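Ticket 148: right hand lets go halfway to the bin
Project: Ramum tidy-up arm, Zendongate shared workshop
Opened: September 2026
Status: open, sulking

Symptom: the hand closes on the cup, lifts it, swings left and opens early. The cube behaves. The apple behaves if spoken to nicely. The cup does it on nearly 39 runs out of 400, always with the log cheerfully reporting "grip OK".

Tried so far:
- Swapped the finger cable. No change.
- Turned grip force up from 148 to 189. Fewer drops, one cup now oval.
- Re-ran the wrist calibration left over from February. Worse. Put it back.

I then slowed the swing to half speed and went through the items again, cup first, with the bin left where it was.

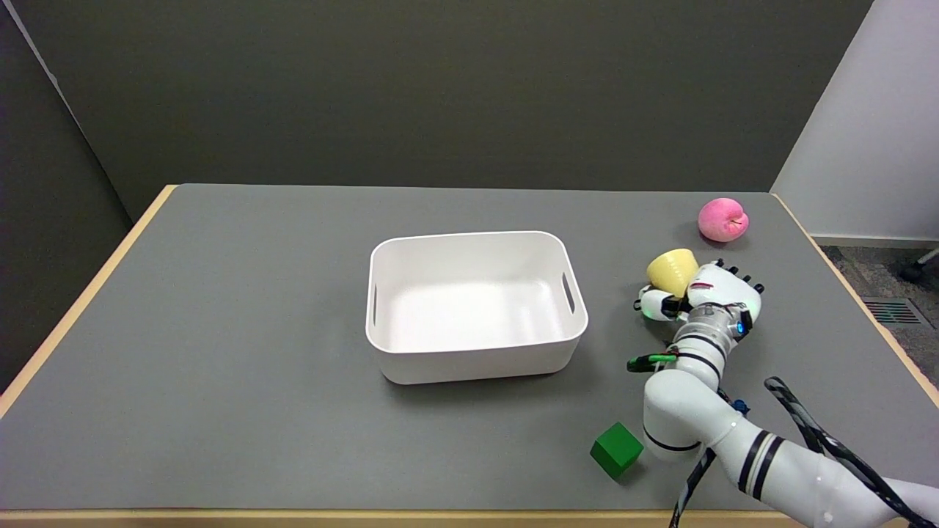

At half speed the drops stop, so I no longer suspect the fingers. My money is on the cable loop tugging at the connector when the elbow straightens. The hand loses contact for a moment, restarts, and restarts open, a default I chose myself and wrote "sensible" next to.

Next: more slack in the loop, a clip near the wrist, and restart set to hold last position. Full speed again after that. Please don't borrow the clips.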